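4. Procurement and Budget

Most papers on household manipulation dispose of their equipment in one sentence, usually the one with the brand names in it. We spent long enough on ours that it gets a section. Readers who already own everything they need may skip to Section 5 with our envy.

4.1 What we were asked to buy

The original proposal, written in January, had a single hardware line: one mobile manipulator with two arms, delivered and installed. The line was drafted by people who had seen the Talto demonstration video and not the Talto price list. When the quotation arrived it took up the whole of the equipment budget and a portion of the second author's salary. It also did not include grippers. Those were on page three, under Accessories, next to the dust cover.

We asked for a second quotation from Husar, which was lower, and which became much less low once we had added the service contract, the shipping crate and a mandatory two-day training course in a city none of us had any other cause to visit. A third firm, Clinbridge, offered to lease us an arm by the month. We worked through the lease terms with some care. Over the life of the grant we would have paid the full purchase price and then returned the arm.

4.2 Splitting the purchase

The decision we eventually made was to separate the part of the system that collects demonstrations from the part that executes them, and to buy the first part first. Hand-held grippers need no base, no controller cabinet and no floor survey. A person carries one to the furniture and does the task. The robot, when there is money for it, can learn from what was recorded.

This is not a new idea and we claim no credit for it. What we can contribute is an account of how it looks in a ledger. The first order was for 20 hand-held units from Trindik, at $484 each, on the theory that units would be dropped. (They are dropped.) Knobs, fasteners and wire were bought separately in bulk, and we recommend doing the same. The vendor's spare parts kit contains one of each item, and the item that goes missing is always the one that has already gone missing.

Consumables were the line we got most wrong. The proposal had put nothing there at all. Our purchasing system classifies knit gloves as clothing, which the grant does not cover, and cushions as furniture, which the grant covers only if they are attached to a building. Jocelyn Buenaventura had the gloves reclassified as laboratory safety supplies after an exchange of messages longer than this section. The cushions are still under discussion. Cloths went through without comment under "textiles, misc.", a category we had not known existed and have since used freely.

4.3 Tasks and floor space

Cloth on soft furnishings was chosen as the first task family partly on scientific grounds, which are set out in Section 3, and partly on the grounds that it was cheap. A cushion gives under contact and a draped cloth creases differently each time it is put down, so a modest outlay on props buys a good deal of variation. Rigid objects would have required us to purchase a large number of different rigid objects. Figure 4 shows a cloth draped over a padded cushion, with the two arms of the hand-held gripper at the cushion's front.

The other saving was in floor space. The Talto base requires a clear area on all sides, and its installation guide is firm on the subject. A hand-held unit requires only that its user be able to crouch. We had budgeted for the rental of a larger room and were able to cancel it, which paid for the gloves twice over, or would have done if room rental and safety supplies were permitted to know about each other.

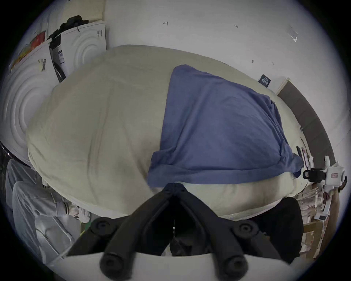 Figure 4. Cloth-on-cushion task, seen from the hand-held gripper.

4.4 Planned against actual

Three lines moved enough to be worth reporting. Hardware came in well under the original figure, for the simple reason that we did not buy the robot. Storage went over. Every demonstration is video, video is large, and the person who estimated its size (the first author) did so from memory. Repairs had been set at zero on the advice of the vendor and closed the period at $842, most of it on arms that had met the floor.

Labor is harder to state. A robot purchase concentrates the effort at the start, in installation and calibration, and one can point to it. Hand-held collection spreads the effort over everybody who holds a gripper, and it turns up in the accounts as hourly wages with no obvious connection to equipment. Catinca Cârstea, who kept our timesheets, argued that these hours belong in the equipment column for any fair comparison with the Husar quotation. We agree with her, and have not done it, as the form has no field for it.

4.5 Advice to groups writing a similar budget

Ask for the price with grippers. Ask again in writing.

Put the robot in the second year. The quotation will have expired by then, and a new one will have to be requested, but the group will by that time know which tasks it wants the arm for and what payload they call for. Our own requirement fell considerably once we had spent some weeks handling the objects ourselves. A cloth weighs very little, and we had been preparing to pay for an arm that could lift a car battery.

Give consumables their own line and do not let it be zero. Find out before submission how your institution classifies soft goods.

Finally, leave something for storage media that seems absurd at the time of writing. We revised our own figure upward on two occasions and were embarrassed by it on both, first for being so high and later for being so low. A third revision is with the grants office. We have not yet had an answer about the cushions either.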